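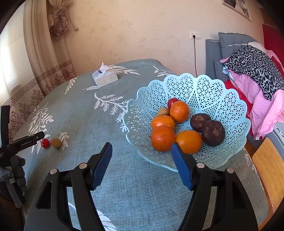 4. Recording the fruit basket task

Read section 3 first and check that both hand grippers are charged. The Jurnstead club guide uses one basket, a table with a cloth on it, and small fruit. Two students work at the table, or one student with a gripper in each hand.

4.1 Start with most of the fruit in the basket and a couple of pieces on the cloth, next to each other. Leave other small items, such as a tissue pack, toward the far edge.

4.2 Open the jaws all the way before you start recording. The blue pads should face each other across the gap.

4.3 Start the Cleltell recorder and wait 3 seconds.

4.4 Move one gripper to a loose piece of fruit. Close slowly until both pads touch, then lift it clear of the cloth.

4.5 Carry it over the rim and lower it into the basket. Do not drop it – bruised fruit gets slippery and has to be replaced.

4.6 Open the jaws, back away and stop the recorder. Name the take with your team number and the take number (team 11, take 17 is 11-17).

Note: If the recorder shows code 1781, the left and right clocks do not match. Restart both grippers and repeat the take.

Note: Teams entering the Serra round in March must use both grippers in every take. Teams in the Pudier round may use either hand.

CAUTION: Keep fingers away from the joints between the black bars while the jaws are moving. Gloves do not prevent pinching.

CAUTION: Do not pull the basket with the jaws. The fingertips can catch in the openwork and bend.

4.7 Copy the takes to the team folder before you switch off. Go on to section 5.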